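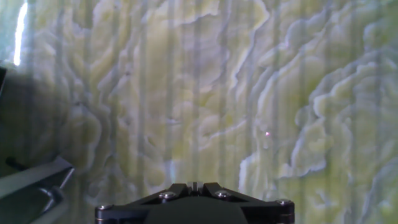
2026-02-14

Stain test on the sealers, second round. Still not convinced by any of it.

The Jilell leaflet says one coat of their water-based sealer keeps out oil, wine and coffee for years. It doesn't say on what stone, or at what temperature, or who checked. I put it on three offcuts of the cream limestone in December, one coat as told, and left the drops on for 90 minutes under watch glasses. Coffee wiped off clean. Olive oil left a dark ring on all three. The rep says we wiped the excess too soon. Perhaps, but we wiped it when the tin said to.

Today, same offcuts turned over, two coats, 55 minutes between them. Horneo solvent sealer on a second set, nothing on the third. Oil drops on at ten past nine.

Weights before coating are in the blue book. The balance drifted again between the first and last piece, so I wouldn't trust the last figure. The heaviest offcut came out at 1,956 g and then two grams under that when I put it back. Needs the 500 g check weight, which has gone missing from the drawer. If you have it, bring it back. 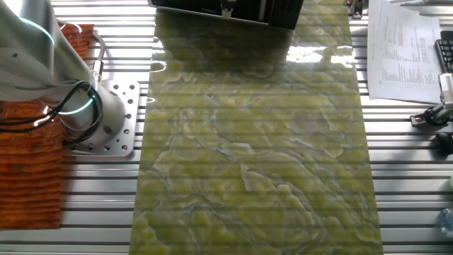
Polished green slab, glare at the upper right.

Someone asked whether we should be sealing polished faces at all. My guess is that most of the sealer gets buffed straight off and the customer pays for a smell. No figures to back that up, so it stays a guess until we run it.

Results at noon: bare set soaked, as expected. Jilell two coats, faint ring on one, nothing on the others. Horneo, nothing on any, but the stone has gone a shade darker and I'd call that a fault on a cream floor. The Bélanger sheet calls it "enhancement".

Three pieces a set is too few to say much. Ciltton want an answer for the hallway job and I've told them not yet.

To do: fresh oil drops, leave overnight. Try lemon juice, though no sealer I've used has stopped acid marking limestone. Find the check weight.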